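Setting up the head camera and checking both grippers

Part 2 of the Miltthorpe two-arm build. Last updated 14/01/2026.

By now the arms should be bolted on and talking to the controller. If they aren't, go back to part 1, as nothing below will work without power at both wrists. You'll need a laptop, a 2 mm hex key, a roll of cloth tape and the Distutora config file from the download page.

Step 1. Turn the motors off at the switch and support each arm by hand while it settles. Helge Söderlund's Wikström brackets let the elbow drop faster than the Munell ones do, so keep your fingers clear of the joint.

Step 2. Plug in the head camera, open the viewer and set exposure to manual. I start at 2000 on the viewer's own scale and bring it down until the white surfaces stop glaring.

Step 3. Turn the motors back on and bring both grippers up slowly until they point at each other. 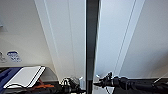 Gripper alignment is done by eye first and in software afterward. Jog one wrist at a time in the smallest step the software allows. The left gripper is sitting slightly lower than the right one at this stage, and you want to sort that out before you save anything. Black grippers are easy to pick out against pale panels but get lost against dark gear lower down, so do the first pass with them held up against something light. The small white part near the end of each one makes a handy reference point.

Step 4. Once they're level, read the shoulder values off the status line and write them down. Mine came out at 1169 on the left and 1016 on the right. Yours will be different, and the two sides don't need to match.

Step 5. Save the pose as "home" and restart the controller. Folke Forsberg skipped the restart on his build and spent an evening chasing an offset that wasn't there.

Step 6. Check your cables. Run each joint through its range with one hand on the stop button and watch for anything pulling tight at the elbow. Tape down the slack on the upper arm only – tape across a joint will peel off within a few runs.

Step 7. Look at the camera view with the arms lowered. Some arm along the bottom is normal. If a gripper covers the spot you want to work on, tilt the head before you change the home pose.

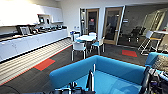

Head camera view over the sofa to the round table, with the gripper showing at bottom centre and the arm at lower right.

Step 8. Pick something with straight edges in the distance, like a door, and check that it looks upright. If it leans, loosen the two camera screws a quarter turn, correct it and tighten them evenly.

Save the camera settings under a new file name and keep the old one. Part 3 covers the first pick-up test, and you'll want a soft object for that.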